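Break Room and Supply Table Check, with Comments
Stosow Packing and Mail Room, Promasthorpe site
Wednesday, July 11, 2018

Go down the list in order. Mark each item OK, Fix or Remove. Write a comment for anything that is not OK. Comments from this round are printed under the items so the next person can follow them up.

1. Floor and walkways
Clear path from door to sink: OK
Mats flat, no curled corners: Fix
Comment: The mat by the sink has lifted at one end. Taped down for now. The tape is a trip hazard of its own once it starts to peel, so order a new mat.

2. Outlets and cords
Cover plates on and not cracked: OK
No cords across the walkway: OK
Kettle cord and plug: Fix
Comment: Cord is kinked near the plug. Kettle unplugged and tagged. Do not put it back on the counter until it has been looked at.

3. Shelves
Brackets tight: OK
Load within the posted limit: OK
Heavy items on the bottom shelf: Fix
Comment: Two cases of Fodeck cleaner were on the top shelf again. Moved down. This was also written up in April.

4. Tabletop and small baskets
Top clean, no chips or sharp edges: OK
Table does not rock: OK
Basket rim and loops, no broken ends: OK
Basket stands level: OK
Comment: The shallow oval basket stays on the white table. Run a cloth around the rim when checking it. A cloth finds a snag faster than your fingers do, and you keep your fingers. 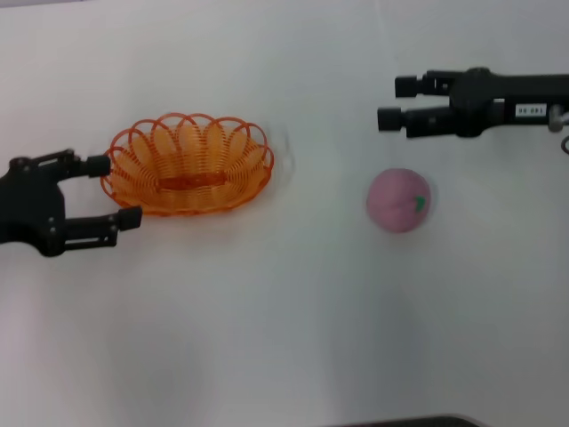
5. What may go in the orange basket
Wrapped snacks, napkins, tea bags: OK
Blades, pins, loose staples: Remove if found
Comment: The weave is open, so anything small and sharp can end up on the table underneath. Lift the basket and look under it every round. Box cutters go back in the drawer at the packing bench.

6. Sink and counter
Drain runs clear: OK
Hot water tap marked: Fix
Comment: The label has worn off. Replacement label is in the office tray.
Dish soap and cleaner stored apart: OK

7. First aid and extinguisher
Kit sealed and in date: OK
Extinguisher gauge in the green: OK
Nothing stacked in front of either: Fix
Comment: A stack of flattened cartons from the Tomić delivery was leaning on the extinguisher cabinet. Moved to recycling. Keep 10 inches clear on both sides of the cabinet and nothing at all in front.

Open items
Sink mat, replace
Kettle cord, inspect or throw out
Hot tap label
Reminder sign for the top shelf

File the finished sheet in binder 76 by the office door.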